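Notebook, folding trial, Sunday

Back in after lunch, coffee in hand, picking up where I stopped on Friday's page. For anyone reading over my shoulder: we're deciding whether to keep the Stirbridge folding package after the trial runs out in March. Stirbridge sells it as a service. You get the folding skill, a monthly model update and somebody on the phone, and you supply the arms and the shirts. Solveig wants a yes or no from me and I keep giving her a maybe.

Setup took most of the morning again. The calibration routine is nice when it goes through (two poses, a beep, done!) but it timed out on me twice and I had to restart the whole service, and the restart forgets the table height. I typed it back in by hand. Birger says there's a config file that's supposed to hold on to it, and I did find the file, and it does have the height in it, and the service happily ignores it. Ticket sent to Stirbridge. Ivar, if they call while I'm out, please ask about that one first, before the licensing stuff.

Counter on the trial dashboard says 1,576 attempts since we switched it on, and 157 of those got flagged for a human to look at. I've been going through the flags and they're a mixed bag. A lot of them are the left gripper taking hold of one layer when it wants two. Some are just the software being nervous about a fold I'd have been perfectly happy to wear. Ingvild thinks the threshold is set too tight and I'm inclined to agree, but we can't get at it on the trial plan, only on the paid one, and that annoys me more than it should.

Things I like so far: the grasp planner is way better on T-shirts than what we had from Foner. It goes for the shoulder first, then looks for the bottom hem, and it doesn't yank. The log viewer is lovely, I'd pay for that alone. Pausing from the tablet works every time I've tried it.

Things I don't: sleeves. It wants every sleeve tucked in before the body fold, and if one lies across the front it starts dithering, small pulls left and right, like me with a fitted sheet.

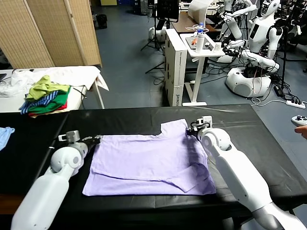
I've asked Tahsin to write up the sleeve business properly with the log clips, he's much more patient than I am about that sort of thing. My own guess is that the planner reads the crease as an edge and then plans for a smaller shirt than it's got. Worth trying with a print or a stripe to see if it gets any better or worse.

Price, while I remember: the quote covers up to 50 garment types, and we'd use maybe a handful. Solveig is going to ask for the smaller tier that Strand got. Also need to hear back from Pellness about towels before we sign anything, because if they want towels then the whole comparison changes.

To do: threshold question, height bug, stripes. Order more gripper pads. Ingvild has the log export.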